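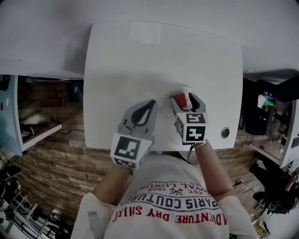
Gandonus Workshop Club – Rooms and Furniture

Thread: Grommet on the wrong side, paper patch on the top, cable on the floor

v_stojanovska wrote:

Three items for the small room, all minor, listed together to save opening three threads.

1. The white square table is the Undden, 85 cm on a side. The metal grommet is near the right edge as you stand at it. The outlet we are allowed to use is on the left wall, behind the shelf unit with the light blue side. Any lead dropped through the grommet crosses the full width under the top before it starts going anywhere useful.

2. There is a rectangular patch of paper near the far edge of the top. It is faint enough that you miss it until you slide something over it. It has been wiped with water and with window cleaner. No change.

3. The black cable on the left runs over the floor below the shelf. I would like it off the floor.

Looking for proposals that do not involve buying another table. Drilling is acceptable if somebody can show me it is needed.

-----

todor_k wrote:

Item 1 is solved by rotating the table half a turn. The top is square, the hole goes to the left, total cost zero. It also brings the paper patch to the near edge where you can reach it to work on it.

Item 2 wants heat. Hair dryer on low, plastic scraper held flat, then rubbing alcohol on a cloth for whatever adhesive stays behind. Do not use a metal blade on that top.

-----

v_stojanovska wrote:

The rotation was tried in January. There is a stiffening rail under one side only, and after the half turn the rail is where your knees go when you sit. People who stand do not care. People who sit complained inside a day and it went back.

-----

maricica_oprea wrote:

Quarter turn, then. Grommet goes to the far edge, next to the bigger white surface. Rail ends up on the side. The lead drops at the back and goes left along the wall side of the legs, out of everybody's way.

I run two of these tables at home in that orientation. The one thing to check is that the leg brace clears the plug. On the older version the brace sits directly under the hole and a wide plug will not pass without tilting it.

-----

biljana_d wrote:

Counterclockwise or clockwise? Asking because it decides which end the patch lands on. From where you stand in the picture, grommet right, patch far. If the grommet goes to the far edge the patch goes to the left.

-----

maricica_oprea wrote:

Counterclockwise seen from above. Patch to the left, correct. That is where the scrap tray goes anyhow, so it could simply stay there.

-----

todor_k wrote:

It should not simply stay there. A raised paper edge on a work surface collects dirt, then lifts at the corner, then tears when you wipe it. Take it off. Ten minutes.

-----

viorica.j wrote:

Before anybody heats anything: do we know what the top is made of? I have seen white coated tops go yellow under a hair dryer, and I have seen edge banding let go when the dryer was held near it. The patch is near the edge. I would start with cooking oil.

Method:
- Dab of vegetable oil over the whole patch, enough to darken the paper.
- Cover with kitchen wrap, leave it two hours.
- Rub with a thumb. Paper rolls off in crumbs.
- Dish soap, warm water, dry cloth.

Slower than heat. It does not mark anything I have tried it on, and it takes most label adhesives.

-----

todor_k wrote:

Oil gets into the grommet seat and under the banding too, and then you cannot glue the banding again if it ever does come loose. A dryer on low does not reach a temperature that matters. I have done this on more tops than I can list.

-----

viorica.j wrote:

The grommet is on a different side from the patch. You would need a cup of oil to get from one to the other.

-----

v_stojanovska wrote:

Oil first on one corner of the patch, heat second if the oil does nothing. Moving on to item 3, please.

-----

maricica_oprea wrote:

What is the cable feeding, and how long is it? You have three ways to go with a cable along a shelf base.

(a) Clip it to the underside of the lowest board and bring it down at the rear upright.
(b) Flat floor cover along the run.
(c) Shorter cable.

I would do (a). The board that sticks out toward the middle of the room will carry clips on its lower face and gets you closer to the table before you have to drop.

-----

v_stojanovska wrote:

300 cm, and the straight distance is 160. So nearly half of it is slack lying on the planks. It feeds the power strip.

On that board: I had it down as a separate complaint. It sticks out at a height where you catch it with a hip when you come around the left side of the table. If it becomes part of the cable route it becomes permanent, and I was hoping to push it back flush.

-----

todor_k wrote:

Push it back flush. A shelf board standing out into a walkway is a worse problem than a cable.

For the cable use (b). Self-adhesive floor cover, beveled both sides, cut to length. You step over it and forget it.

-----

biljana_d wrote:

Self-adhesive on that floor is a bad idea. The planks are the brown rustic pattern with some texture to them, and tape grips the high spots and misses the low ones. I put adhesive cover on the same floor in the front room. It held for a few weeks, then one end curled up and became the thing people tripped on. The residue took longer to remove than the cover took to install.

If you want a cover, get the heavy rubber kind that lies there by its own weight. It is ugly and it works.

-----

todor_k wrote:

Did you clean the planks before you stuck it down? Broom does not count.

-----

biljana_d wrote:

Degreaser, rinse, overnight to dry. It still curled.

-----

todor_k wrote:

Then I withdraw the adhesive one. Rubber cover.

-----

maricica_oprea wrote:

With 160 to cover and 300 of cable you still have the slack to put somewhere, cover or no cover. Do not coil it tight and zip-tie it behind the shelf if the strip is loaded. Long flat loops, hook-and-loop strap, hung where air gets to it. Better still, replace it with a two-meter one. I am against keeping slack as a matter of habit.

-----

viorica.j wrote:

Agreed on the two-meter cable.

The Pilitz under-desk tray would also take the strip itself. Mount the strip under the table next to the grommet and you have one lead going to the wall and everything else stays up under the top. The tray is 70 cm long, so it fits inside an 85 cm table with a little over 7 cm to spare on each side. Check that against the rail before you drill. If the rail is on the same side you will need to offset it.

-----

v_stojanovska wrote:

How deep does the tray hang?

-----

viorica.j wrote:

Mine takes up a hand's width with the strip in it. On the far side it will not touch your knees.

-----

biljana_d wrote:

One objection to the tray. This table gets moved. People carry it to the front room for the open evening and then back. With a strip screwed underneath, whoever lifts it has to know to unplug it, and they won't. A strip on the shelf with a short lead to the table is easier to live with.

-----

maricica_oprea wrote:

Label on the leg: UNPLUG BEFORE MOVING. Not paper, please.

-----

biljana_d wrote:

We have labels on everything in that room and I have yet to see one read.

-----

todor_k wrote:

Side note on the right-hand side of the room. There is a black bag on the floor over there, and a quarter turn of the table moves the clear side around to where bags currently go. Whatever layout is chosen, allow for two hooks on that side. Bags on the floor near a work table get kicked, and it will not be the cable that puts somebody down.

-----

v_stojanovska wrote:

Hooks noted. There are spare ones in the drawer marked Org, along with the cable clips.

Plan as it stands:

Table: quarter turn counterclockwise, grommet at the far edge. I will look at the brace position first.
Shelf board: pushed back flush with the unit.
Cable: replaced with a two-meter one. Rubber cover over the part that cannot go along the wall.
Patch: oil on one corner, then decide.
Tray: on hold until we agree on who moves the table and how often.

-----

viorica.j wrote:

While you are under there, check whether the grommet is a press fit or has a threaded collar. The metal ones on the Undden came both ways. The press-fit kind pops up when a plug is dragged through at an angle, and then you have a metal rim standing proud of the top. Anything small and round set down near it will tip. Push it back down with a block of wood and a mallet, not with your palm.

-----

v_stojanovska wrote:

Checked. Threaded collar. Brace is offset from the hole by a good margin, and the strip plug passes straight.

Table is turned. The knee side is clear. With the board pushed in, you can get past on the left without turning sideways.

Oil result: one corner of the patch came up after two hours, as described. The rest of it is under kitchen wrap now.

-----

todor_k wrote:

Any yellow ring where the oil was?

-----

v_stojanovska wrote:

None that I can find with a flashlight held low across the surface. There is a slight difference in gloss where the paper used to be, which I put down to the top having worn around it.

-----

todor_k wrote:

Fine. I would still have used the dryer.

-----

maricica_oprea wrote:

On the two-meter cable, get one with an angled plug. The outlet is behind the shelf unit, and a straight plug holds the unit off the wall by its own length.

-----

v_stojanovska wrote:

Ordered with the angled plug. Rubber cover is borrowed from the front room until the new one arrives. Biljana, I took the shorter of the two.

-----

biljana_d wrote:

That one has a split at one end. Put the split end under the shelf.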